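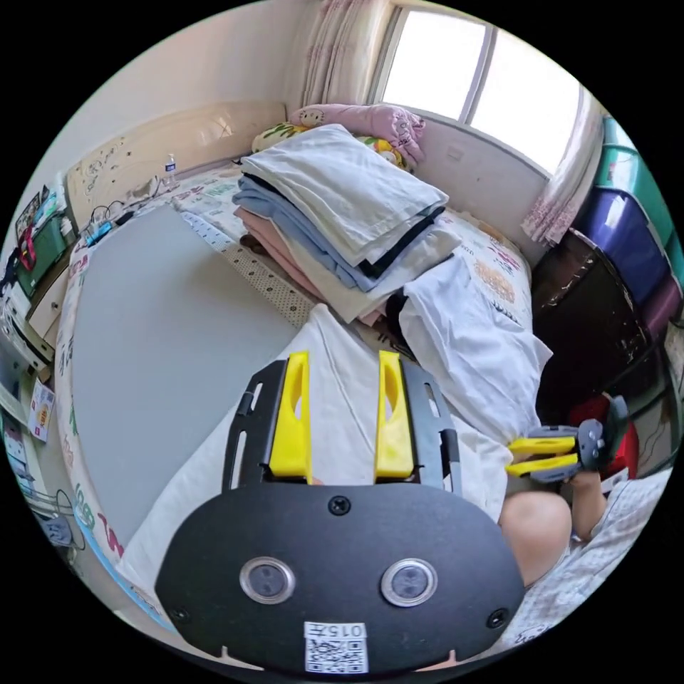
Folding day, the big bed

Gallery / Home / May

Quick one. Washing got away from us again, so the whole lot went on the big bed and got sorted there. No table in this flat is wide enough and the couch is where folded things go to get sat on. So, bed.

Two pics, then my notes underneath for the people who asked how I do the stack. Typing this between loads so excuse spelling.

1. The stack, and the white stuff next to it

Folded towel on top, pale, sort of grey-white. Light blue under that, then black, white, pink. Edges fan out a bit, they always do. The crumpled white cloth still to go, and the loose white shirt lying half over it.

Grey pad on the left of the bed is the smooth one. Good for folding on. The white border with the coloured lettering runs along the edge of it, green, red, blue, pink, quite cheerful for a bedsheet.

The blanket with the little grey check stays where it is. Not laundry. I did fold it once by accident and then had to make the bed again.

2. Same bed, looking up towards the headboard
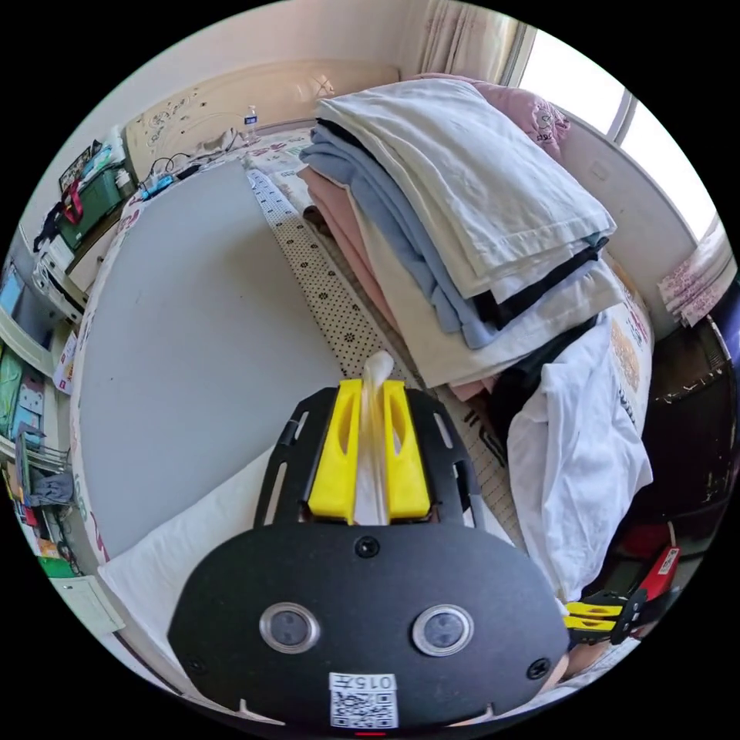
Theerawat Thammasiri

Cream headboard, carved, brown floral patterns on it and the heart. People ask about the headboard every time. It came with the flat. The heart is a pain to dust, a damp paintbrush does it.

Pink pillow with the cartoon print sits back by the window behind the stack. White pillow down the other end, under the grey. White shirt still hanging over the edge, rumpled, something black tucked in behind. Water bottle with the blue cap, power strip, big tangle of cables up at the headboard. The cables are on the list. They've been on the list since before May.

How the stack goes

Had a few messages about this after the last gallery so writing it out properly, once, and then I can just send the link.

Towels first, while I still have patience. Half, half again, then thirds. Fold to the inside so the plain side faces out. They can go on top of the stack at the end if there is nowhere else, or straight to the bathroom if somebody is walking that way.

Tops next. Face down, sides in, sleeves back on themselves, bottom up to the collar. I don't use a folding board. Had one from Zaver, the homewares place near the station, and it split at the hinge in the second week. Your hands are fine.

Thin fabric last. Sheer things, linings, anything that slides. Pinch it by the edge and lift it right up so it hangs, then lay it down in one go. If you try to smooth it flat from the middle it just creeps away from you and bunches at the other side. Learned that on a curtain, took me most of an evening.

Colours I don't sort. My sister does, she has hers from light to dark like a paint card. Mine goes in the order it comes out of the basket, and then gets split by person when it goes in the drawers.

Stack height: stop before it leans. If it's leaning start a second one. I never do and then it goes over when somebody sits on the bed, so do as I say there.

White shirts

Own section becuase they cause the most trouble. They don't go in the stack. Lay them over the side, loose, and deal with them at the end when there's room. If I fold one in with the rest it comes out with a line across the chest and needs the iron anyway.

Iron is an old Brulari, has two settings on the dial, 1000 and 2000. I only use the 1000 for shirts. The other one trips the switch if the kettle is on. Collar first, then the yoke, cuffs, sleeves, then the body. Hang it straight up, still warm, top button done.

The sheets question

Someone wanted to know why there are so many patterns on one bed. Well, it's layers. Bedspread with the cream and red cartoon motifs at the bottom, then the others on top, and the grey over it all so I have somewhere plain to work. Plain matters more than you'd think. Tried folding straight on the cartoon one and lost a black sock in it for the whole afternoon.

The narrow white strip with the dots and flowers, and markings like a ruler at the top end, gets asked about too. Fabric market at Dogbe, end of a roll. Haven't found any more of it, sorry. I go back and look whenever we are up that way. If you see it, email me please, I would take 5 metres.

Washing powder

Atar, the unscented. Half what the box says. Full scoop leaves it stiff and then it won't fold flat, it sort of springs back at you. Cold wash for anything printed, warm for towels. Line on the balcony until it rains, then the rack in the hall, which everyone walks into.

Spare room for next time

Still to do, in no order

- cables by the headboard
- socks (there is a bag, don't ask)
- the grey pad needs a wash itself
- second basket, the old one has lost a handle
- go through the kids' T-shirts, half of them won't fit by winter
- find somewhere for towels that isn't the top of everything

Was going to put up the cupboard shelves as well, after. They measure 68 cm across and the towels folded my way fit almost exactly two rows side by side, if you push. Will take some when the door is back on. It's currently in the hallway with the drying rack.

Comments are open again, I turned off the thing that was eating them. If you wrote about the ironing cover and got no answer, send it again, it went in the junk folder and I emptied it before I looked.

Right, machine's beeping. Next lot is all towels.

Older: Kitchen drawers, both of them
Newer: none yet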